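Filed under: Bench Notes / Instruments & Consumables
3 comments | 7 shares

11/12/2021 — Plastow bench, white table

Worked on the layout for the small-instrument station. The June layout put the tray to the side of the work pad, and Mathias kept reaching across his own cutting hand to get at the forceps. Tray is now behind the pad, close to it. Gion wants the same arrangement copied to the second table once we agree on it.

Pad is the blue-bordered one, with a white sheet laid over it. I tried the sheet folded double first. It bunched under the clear piece and the edges were impossible to find by eye. Single layer is better, although it still wrinkles and a clear part on white remains hard to see. The blue border helps with squaring up the sheet and does nothing for the part itself. Gray sheet is on the Mrema order, not delivered.

Scissors and both forceps stay in the steel tray, finger rings toward the operator. The scalpel-like handle stays on the sheet, near the front, lying crosswise. Tissues at the back left, the two gray packets next to them, storage case in the back right corner. 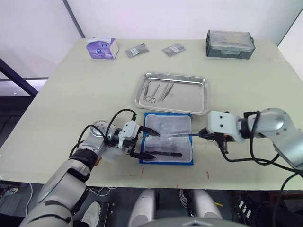
Changes to the station sheet

1. Tray position: behind the pad, close to it. Old sheet says "left of pad." Strike that.
2. Forceps: both go in on the diagonal. Laid straight, they roll against the scissors and have to be picked apart.
3. Packets: leave labels up. Do not stack them. Lot 1432 goes out first, then lot 1730.
4. Storage case: lid closed during work. Gion had it by the pad on the first try and it took up the space where the forearm rests.
5. Tissues: keep well back from the tray. Lint on the forceps tips is a nuisance to remove.

Open items

Tray slides on the bare tabletop if the rim is bumped. Mathias suggests a strip of the Zitov matting underneath — have a piece in the drawer, needs trimming. Try before copying the layout across.

The Pladulari drawing still shows the June arrangement. Needs redrawing with the tray behind the pad and the case in the corner. I will do the sketch, Gion to check the distances against the table.

Clear pieces: mark one edge with a fine pen line before laying down? Would have to come off with alcohol afterward. Test on a scrap first.

Tags: bench layout, hand instruments, trays, work pads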